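List Archive > Projects > Grippers and hand tools

Prev by thread | Next by thread | Thread index | Search | Log in

Subject: Re: Hand-held grippers, second pair, and a question on finger slots

Yogesh Kaushik wrote:

> Nice to see the Kustura grippers getting some use. Two questions before
> I cut parts for my own. First, you said the slots in the gray finger
> bases were for adjustment, but how much do you move them in practice?
> If the answer is "never" I'd sooner print a solid base and save myself
> the cleanup. Second, what are you doing about the fingertips? Mine are
> bare plastic and anything thin and round just rolls out of them. I've
> tried rubber bands, heat shrink and a bit of bike tube, and the bike tube
> was the best of a bad lot.
>
> Also, did you ever fix the play in the trigger?

Hi Yogesh, and hello to everyone who wrote to me off-list after the last one (I will get to all of you, I promise!).

Slots first. Keep them! I move mine all the time. With the fingers set close together the grip is lovely on pens and screwdriver handles, but then I want to pick up a mug or a roll of tape and I have to loosen the screws and slide everything out again. I did try a solid base back in February, one size only, and I was sick of it by the end of the evening. The cleanup on the slot is a few passes with a flat needle file. If yours come out rough, try turning the base on its side on the print bed.

The trigger play is mostly gone. It was the pivot hole, which I'd made too generous, and a brass bushing took care of it. There's still a tiny bit of slop right at the end of the travel when the fingers are almost shut. I can live with that, but if you find a cure please post it, as I'd love to have it crisp all the way.

Now the tips, which are my favorite part of the whole build. They're yellow pads that cap the black fingers, and I'm on version five of the shape. The early ones were square and they were hopeless in tight spots, you'd push over whatever you were reaching for. The newer ones come to a point, so you can get down in between things that are standing close together, and the pen holder has turned into my standard test. It's a mean little test, too! The mesh catches on everything, the pens lean on each other, and if you come in at the wrong angle you lift the holder along with the pen.

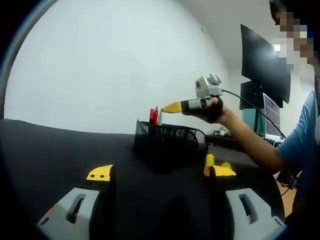
Vol. 2, No. 15

Junaid Dhanial has been putting in a lot of hours with these and he has a much steadier wrist than I do. His advice is to come in low and from the side, then tip the hand up once the point is past the rim. I kept diving in from the top like a heron. Try his way first.

One thing I should have said in my first message: do your practice on cloth. On a bare bench the holder skates away as soon as you brush it, and you spend your time chasing it. The dark navy fabric holds it still, and small parts don't bounce off onto the floor when you fumble them. It also makes the yellow tips very easy to pick out in the recordings, a bonus I hadn't planned on.

Cables are my next job. The camera on top of the gripper has a black cable running off it, and when you reach across yourself it tugs on the module a little. I want a clip partway down the handle so the pull goes into the body of the tool and leaves the camera alone. I've drawn two versions and like neither of them. If anybody has a strain relief they're happy with on something this size, send a sketch, even a terrible one.

Files: the finger bases and the pointed tips are in the shared folder under Kustura. The older square tips are in there too, marked "old", and you're welcome to them. The bushing drawing isn't up yet, I need to redo it with the right hole size. I'll add the screw list at the same time.

Yogesh, if you print a set, tell me how the points hold up. Mine get a bit chewed at the very end after a long session and I'd like to know if that's my material or the shape.

Reply to list | Reply to sender | Back to top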